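The Lodger's Table

The bus from Trusside put me down at the wrong end of Lobo Street, and by the time I had walked the length of it with my case I had made up my mind to dislike the house. I am ashamed of that now. I was to stay 2 nights and see to my aunt's things, and I had packed for 2 nights, with one good jumper and a tin of shortbread for the neighbour who had kept the key.

My aunt had let the back room for 40 years to people who worked at the Stiltwood mill, and every one of them had left something behind. There were umbrellas, naturally, and a concertina with a split in it, and a drawer so full of odd gloves that it had to be opened with a knee. She had written it all down in a long green book, in pencil, one line to each thing, and the last line was number 372. I sat on the stairs and read it from the beginning, which was foolish with so much to do, but the light was nice there and the kettle was slow.

Number 17 said only: "Alphabet blocks, wooden. The little one will want them back." There was no name beside it, and no year either. I found them on Wednesday morning in a Sastar biscuit tin behind the blankets, and I carried them down and tipped them out on the table, meaning to give them a wipe and no more.

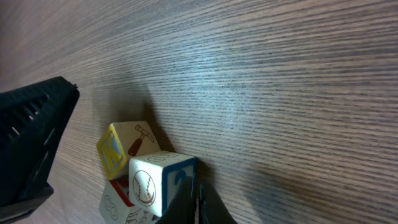
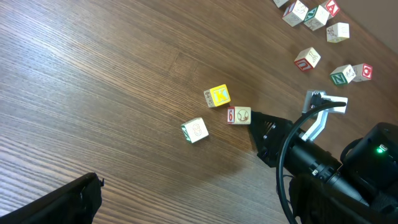
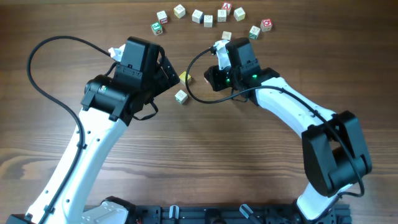 My aunt never could throw away a thing that a child had held, and I suppose I take after her. I ought to have put them straight back in the tin and gone on with the blankets. Instead I made a pot of tea and sat down with them – the yellow K, the baseball drawn in brown, the big outlined 8 – and tried to think what sort of little one it had been, and whether they had got as far as reading before the family moved on. There was a red A as well, and I turned it over and over while my tea went cold. Then I fetched the pencil, and under number 372 I wrote my good jumper, third shelf, back room, and went upstairs to put it there.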